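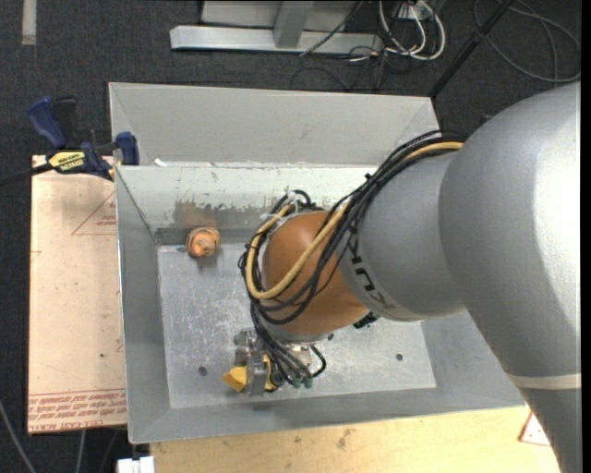 The batch had failed again, and at Eide the rule was that whoever had signed the sheet had to write the letter. I had signed it. The customer was Vivero, who wanted 413 grams of a white powder and had so far received none. The step that kept going wrong was a simple one on paper. You added the acid slowly, kept it cold, and stopped before it turned brown. In a small flask it worked every time. In the 200 liter vessel the middle got warm while the edges stayed cold, and by the time the probe noticed, we had tar. I wrote two paragraphs of the letter and then sat looking at the yellow cable that curled over the wrist of the robot arm and back up toward the gray casing. I followed it with my eyes a few times, one way and then the other. After that I deleted the second paragraph.

My supervisor came by at four and read what was left.

"You don't say when they'll get it," she said.

"I don't know when they'll get it."

"Put February."

It was already the second week of January. I put February.

She had bought a pump from Sultis the year before, out of a budget meant for floor repairs, and it was still in its crate under the stairs. The idea was to push both liquids through a narrow tube and let them meet a little at a time, so that there was never enough in one place to get hot. She had drawn it for me once on the back of a delivery note. I had said it looked slow. She had said it ran all night and didn't need anyone to stand over it, and I had taken that personally, as I was the one who stood over things.

I got the crate out that evening. The manual was for a different model and the fittings were the wrong thread, so I drove to Momport, where there was a supplier that stayed open until seven. The man at the counter sold me 19 fittings because they came in a bag that way. I needed six.

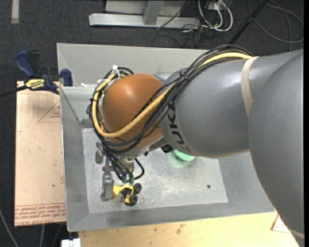 The arm bent over the tray, its cables looped around the wrist.

The first run clogged after an hour. The second one leaked onto my shoe. On the third I turned the flow down to almost nothing, set the bath to 2 degrees and went to eat a sandwich in the car with the heater on. When I came back there was a thin clear line moving through the tube and a few drops in the bottle at the end. I held the bottle up to the light – no brown.

I stayed until morning anyway. I had brought a chair, and I changed the bottle when it was full and wrote the time on each label. My supervisor came in at eight with her coat still on. She looked at the row of bottles and then at the chair.

"You didn't have to stay," she said.

"I know."

She picked up the letter from the bench, crossed out February, and asked me what I wanted to put.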